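양팔 로봇의 물건 건네기, 시연 데이터를 줄이는 방법

Sturkari 연구팀이 양팔 협조 작업에 쓰는 학습 방법 Nandeo의 중간 결과를 정리했다. 대상 작업은 뚜껑이 덮인 일회용 커피 컵 위에서 가늘고 긴 흰색 막대를 한쪽 팔에서 다른 쪽 팔로 넘기는 것이다. 막대는 가볍고 잘 휘어, 두 그리퍼가 동시에 잡고 있는 짧은 구간에서 실패가 가장 많이 나온다. 한쪽이 너무 일찍 놓으면 막대가 떨어지고, 너무 늦게 놓으면 막대가 비틀리면서 끝이 컵 뚜껑에 걸린다.

기존 방식은 두 팔의 관절값을 하나의 벡터로 묶어 한꺼번에 예측했다. 이 경우 한쪽 팔의 작은 오차가 반대쪽 팔의 움직임에도 섞여 들어간다. Nandeo는 팔마다 정책을 따로 두고, 두 정책이 '접근', '공동 파지', '해제'의 단계 신호만 주고받게 했다. 팔의 궤적은 각자 계산하고, 단계가 바뀌는 시점만 맞춘다.
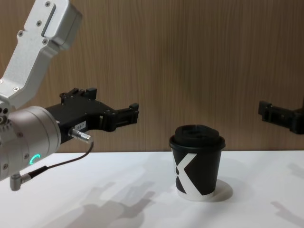 학습에는 원격 조작으로 모은 시연 600건을 썼다. 모든 시연은 Bragança의 실험실에서 같은 작업대를 두고 수집했으며, 조작자는 2명이었다. 두 사람의 습관이 달라 공동 파지 구간의 길이가 고르지 않았다. 처음에는 긴 구간을 잘라내고 학습했지만, 이렇게 하면 정책이 해제를 서두르는 경향이 생겼다. 최종본에서는 원래 길이를 그대로 두고 단계 표시만 사람이 다시 붙였다.

단계 표시의 기준은 다음과 같다.

1. 접근: 받는 쪽 그리퍼가 막대에 닿기 전까지. 주는 쪽은 막대의 위치를 유지한다.

2. 공동 파지: 두 그리퍼가 모두 막대를 잡고 있는 동안. 주는 쪽은 위치를 바꾸지 않고, 받는 쪽만 각도를 조금씩 맞춘다.

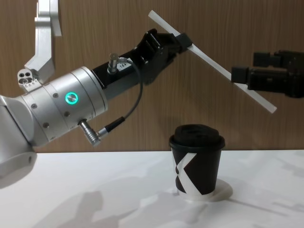
3. 해제: 주는 쪽 손가락이 벌어지기 시작한 뒤부터 컵 위를 완전히 벗어날 때까지.

평가는 학습에 쓰지 않은 시작 자세 184개에서 진행했다. 두 방식에 같은 시작 자세를 주고 비교했을 때, 단계 신호를 쓴 쪽이 막대를 떨어뜨리는 횟수가 적었다. 차이는 대부분 해제 시점에서 나왔다. 접근 단계의 성능은 두 방식이 비슷했고, 막대가 컵 쪽으로 크게 기운 자세에서는 둘 다 자주 실패했다. 이런 자세에서는 받는 쪽 그리퍼가 막대의 아래쪽을 잡으려다 뚜껑에 먼저 닿는다.

시연 수를 줄인 실험은 아직 진행 중이다. Raltden에 있는 같은 구성의 작업대에서 단계 표시를 자동으로 붙이는 방법도 시험하고 있다. 그리퍼 전류만으로는 공동 파지의 시작을 놓치는 경우가 있어, 카메라 영상에서 얻은 접촉 추정값을 함께 쓴다. 단계 신호의 갱신 간격은 16밀리초로 고정했다. 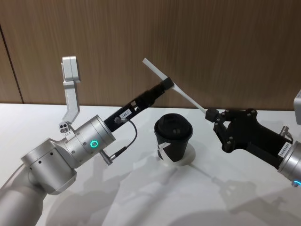

두 정책이 서로 다른 단계를 예측하면 어떻게 되는가?

앞선 단계를 예측한 팔이 기다린다. 예를 들어 주는 쪽이 해제를 예측해도 받는 쪽이 아직 접근 단계라면 주는 쪽은 손가락을 벌리지 않는다. 양쪽의 예측이 계속 어긋나면 시도를 중단하고 실패로 기록한다. 이번 평가 결과에도 이런 시도가 실패로 포함되어 있다.

단계 표시 지침과 평가용 시작 자세 목록은 7월에 공개할 예정이다.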